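Tidy-Up Team: Our Spring Gallery

Hi and welcome to our little corner of the club site! I'm Pavithra Thampi, and I've been put in charge of the gallery this term, mostly because I kept complaining that the old one only had trophies in it. So this page is about the part that eats up our evenings. We're the household group of the Skesov student robotics club, and our project is teaching an arm called Drekix to put small stuff away in a bedroom. Tubes, packets, pens, batteries, all the bits that end up next to a bed.

Drekix learns by copying people. That means somebody has to do the tidying first, over and over, with the view from head height recorded the whole time, and then the rest of us sit down and label it. We've got 807 clips in the set now and the plan is 200 more before April is out. Wish us luck!
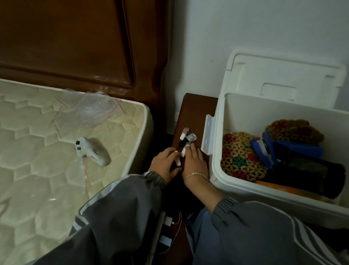 I joined thinking I'd be soldering, and instead I spent my first month arguing with Karthikeyan Krishnan over what counts as a "grasp." Does it start when the fingers touch the thing, or when the thing leaves the surface? What if you pick up a second thing while you're still holding the first one? He wanted one label, I wanted two, and Johanna Zaugg (our coach, very patient) made us each label the same 19 clips our own way and compare. We went with two. I'm still a bit smug about it.

Slim tubes are the worst for the arm, by the way. Drekix is pretty good with boxes, but give it anything that rolls and it chases the thing across the table like a kitten. Ayman Nimri printed softer fingertips for it and that helped a lot - then one of them came off in the middle of our Tuesday demo, so now we're on version 3 with a deeper slot and a bit of glue.

Sorting into a box is the bit we're working on right now. Picking up one thing from a bare surface is fine, but reaching down between a bunch of other things without knocking them over is a whole different job, and we've been saving up clips for it.

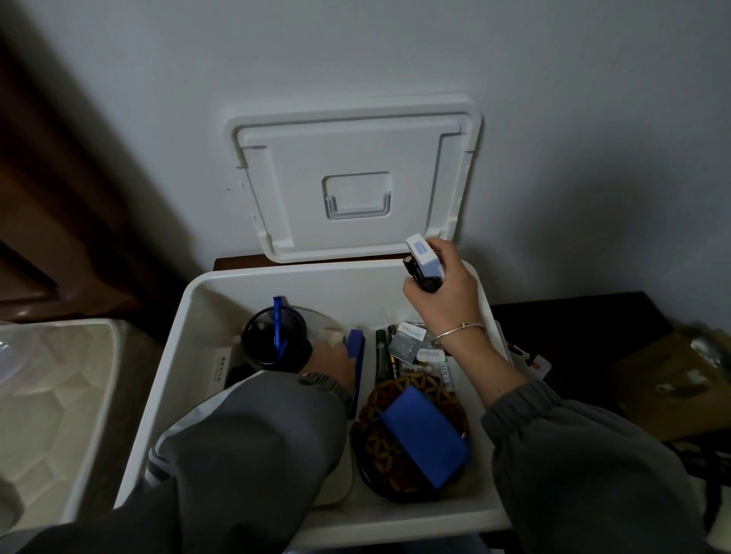
Both hands at the storage box, small blue-and-white box in the right one.

Next up is the Wotis Challenge in Riihimäki, in the home tasks class. Rekha Namboodiri is doing the planner code and says it'll be ready, and I'm finishing the labels for the two-handed clips, so if you're in the club and have a free evening, please come and take a batch off me! The spreadsheet is in the shared folder. Put your initials in the first column and don't touch the color coding, I know it looks weird but it works.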